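Workshop Technician, Vintage Motorcycles
Ondbridge Motorcycle Works, Otberg
Full time, permanent. Start in April or as soon as you can get here.

We restore and repair motorcycles built before the electronics took over, and we have more of them waiting than we have hands. If you like old singles, stubborn magnetos and the smell of a carburetor that hasn't been opened in decades, please read on, we'd love to hear from you!

Ondbridge began as a one-man engine rebuilding business run by Ville Tikkanen out of the old dairy on Collado Road. Ville is still at the bench most mornings (crankshafts are his department and he guards them), but the workshop has grown to a team of five, with a machine room, a paint booth and a parts store that takes up the whole upper floor. We look after 171 machines for regular customers. Most are British and Italian four-strokes, with a good number of small two-strokes and a few sidecar outfits that come out every summer and go home needing wheel bearings.

What you'd be doing

The job is a real mix, and that's the best part of it. One week you might strip a 350 single down to the bare cases, measure everything and write up what it needs. The next you could be lacing wheels, chasing an oil leak, or riding a finished bike out to the reservoir and back to find out why it coughs at half throttle. You'd do engine and gearbox work under Ville to begin with, then take on whole rebuilds of your own, from the first phone call with the owner to the handover.

You would also spend time on the Ondex, our parts and measurements catalog. We started it as a card box and it's now a proper database, with clearances, thread sizes, bearing numbers and notes for every engine that has crossed our benches. It covers 115 engine types so far. Everybody in the shop adds to it, and clear notes matter a lot to us. A bore measurement with no date or initials next to it is not much use to the next person.
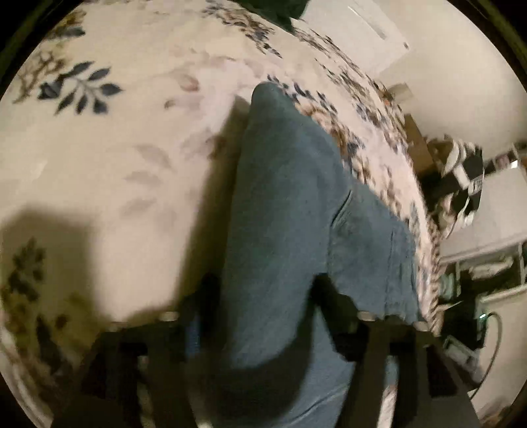

Road testing is part of the work too, so you need a full motorcycle license. We ride every rebuilt machine at least 30 miles before it goes back, then check the head bolts, drain the oil and look at what comes out with it. Some of these bikes shift on the right and brake on the left. You get used to it faster than you'd think, and we have a quiet yard to practice in.

What we're hoping for

You should have a few years of hands-on mechanical work behind you. Motorcycles would be great, but we've had wonderful people come to us from farm machinery, marine engines and clock repair. You should be comfortable with a micrometer and a dial gauge, able to read a parts drawing, and patient enough to leave a seized fastener soaking overnight. Lathe and milling experience would be very welcome – we make a lot of our own bushings and spacers – and so would TIG welding. If you don't have either, we'll teach you on our own machines during working hours.

You'll talk with owners fairly often. Many of them have had the same bike for most of their lives and know it well, and some have just inherited a shed full of boxes. Both kinds deserve a straight answer about cost and time.

What you get

A 38-hour week, with the workshop open from 8 to 5 and an early finish once a week. Pay depends on experience and we'll name a figure at the first conversation. There are 30 days of paid vacation, a tool allowance, boots and overalls, and one bench that is yours alone. After hours you can use the lift and the machines for your own projects. Nearly all of us have something in pieces along the back wall.

If you're moving to Otberg for the job, tell us. We can help you look for a place, and we have a furnished room in town that you can use for your first few weeks.

How to apply

Send us a letter of a page or so and a short work history. Tell us about something you took apart and got running again, and what went wrong on the way. Photos are fine but no need for anything fancy. Address it to Ville Tikkanen at Ondbridge, or drop it at the front counter if you're nearby.

We'll invite promising applicants for a paid trial day at the workshop, with lunch at 12:15. Please bring your own safety glasses if you wear prescription lenses. We have everything else.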